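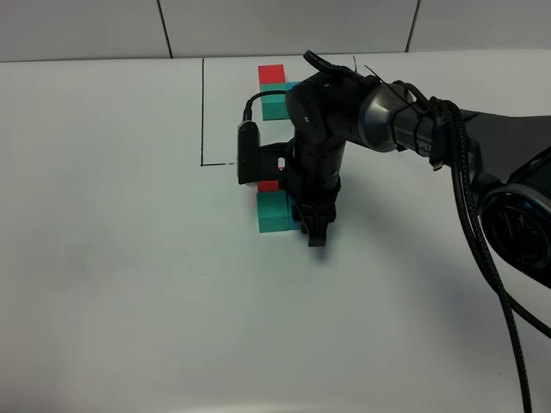
I bought the Brimico desk in August, after the old one from my student years started to lean to one side. It is the white model, the widest that the Galbraith store keeps in stock, and I have used it almost every day for work, for sewing and for the homework of my daughter. My first worry was the color. A flat white top shows everything, and a thin black line drawn by hand, like the corner mark on the white table in the photo, can be read from the other side of a room. For marking a cutting corner this is very practical. For a pen that slips by accident it is less nice, and with a child in the house the pen slips often.

The box is heavy and long. I could not carry it up the stairs alone and had to open it in the hall and bring the parts one by one. The instructions have only drawings, no words, and step 5 is printed so small that I put the left leg on backwards the first time. All the screws were there, plus two extra. I needed the whole morning. A person who builds furniture often would be faster, I think.

The legs are good. I can lean on the front edge with both elbows and the monitor does not shake, which was my daily problem with the old desk. There is a bar at the back that makes the frame stiff, but it is placed low, and if you are tall your feet will find it. My husband complains about this every time he borrows the desk.

Now the surface. Coffee comes off with a wet cloth, even the next day. Pencil comes off too. Ballpoint stays a little unless you use alcohol, and permanent marker left a gray shadow that I still see when the sun is low. I tested a cleaner from Plerneo which the store recommended, and it helped with the shadow but left the spot more shiny than the rest. I would not use it again. The edges are a weaker point. After 12 weeks the front right corner had a small chip, from a chair I believe, and the material under the white is brown.

The drawer is sold separately and costs 30 dollars more. I bought it and I regret it a bit – it is shallow, and my stapler does not fit standing. It does slide quietly.

I also looked at the Sundemier desk, which has a thicker top and a darker finish. It was more beautiful, but about 1,000 dollars with delivery, and I could not explain this price to myself for a table where I cut fabric.

I give it four stars. One star is lost for the corner and for the drawer. If you want it for a teenager or for office work at home, it is a solid choice – only buy a mat for the area where you write, and keep the permanent markers in another room.

Updated Mar 1, 2022: the chip did not grow. I painted it with white nail polish.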